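Applies to the Hustberg practice pad and any small drum played with light sticks. Work through the steps in order.

## Setting a steady single stroke

1. Set the metronome to 471 ms between clicks. If yours only takes beats per minute, use the nearest whole value, 127.
2. Rest both sticks on the drumhead, tips close together near the center.
3. Lift the right stick to a height of 3 inches and let it fall on the click. Catch the rebound at the same height.
4. Repeat with the left.

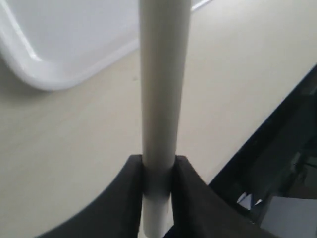
Keep the fulcrum between the thumb and the first joint of the index finger. The other fingers stay in contact with the stick but do not squeeze. If the tone is choked, loosen the back fingers before changing anything else.

## Evening out the hands

Record 200 strokes, alternating, on a phone placed away from the playing surface. Open the file in a wave editor and compare peak heights. Most players find the weaker hand lower and slightly late. Remedios Mercado, who wrote the Castillo method sheets, recommends leading with the weaker hand for a full week before recording again.

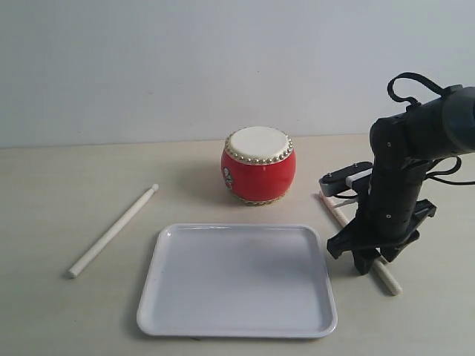 Changes in tempo come after the peaks match. Shorten the interval in small steps and return to the previous setting whenever the spacing drifts. Do not raise the stick height to get more volume at this stage.

## Moving to doubles

Play two strokes per hand. The second stroke comes from the fingers, with very little wrist. Start with the interval at 1000 ms per pair, so that each stroke can be heard separately. The Provbridge exercise book starts faster, but its opening page assumes the singles are already even.
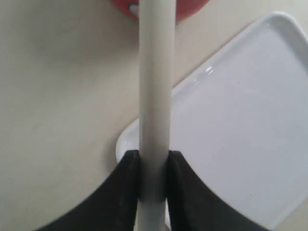

*White stick, held upright.*

Accent the second stroke of each pair for one minute, then remove the accent. Rest, then repeat with the other hand leading. Stop if the forearm tightens. A session of roughly 20 minutes is enough.

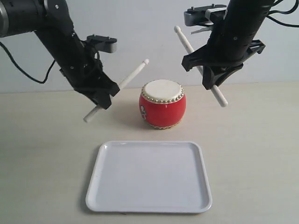 **Can the exercises be done on a pillow?**

Use a pillow for singles only. It gives almost no rebound, and doubles depend on rebound.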